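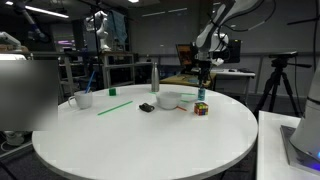 The white arm over the blue can. Pallen open day.

Right, quick one before I have to go and get the bus. Went to the Pallen robotics open day on Friday with Harriet Pruitt, who'd been on at me since March. Skelholm site, the new building, not the one by the roundabout. Parking hopeless. Took us two goes to find the door.

Signed in, got a sticker, got told no coffee past the yellow line. Then a talk. Slides. Lots of slides. Something about 4000 practice runs and a planner called Irix which does the deciding, I think, Harriet was taking notes and I wasn't. Then finally the arm. Darker in there than I expected, all grey walls.

What they had it doing was tidying up, basicaly. Things on a table, arm picks one, off it goes again. Slow!! Slower than my nan. But you do end up leaning in.
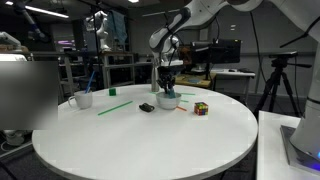
I'm rubbish at picking things up myself, dropped 2 plates last week, so I had some sympathy. Also I wanted to know how it copes with stuff that's partly hidden. Asked the chap from Fedoruk, who make the software bit, and he said reaching inside things is a pain because the fingers block the view. Fair enough, when it went down into the white bowl for the light blue thing I could hardly see what it had hold of either. And there's a tall metal bottle stood right behind, so not much room for error. I'd have knocked that flying.

Harriet asked about shiny surfaces. Got a long answer. Didnt follow it.

Rubik's cube was on the table too and no, it doesn't solve it, a kid asked. Massive disappointment all round.

Free pen, decent flapjack. They do another one next spring and I'd go. Bus in six minutes, bye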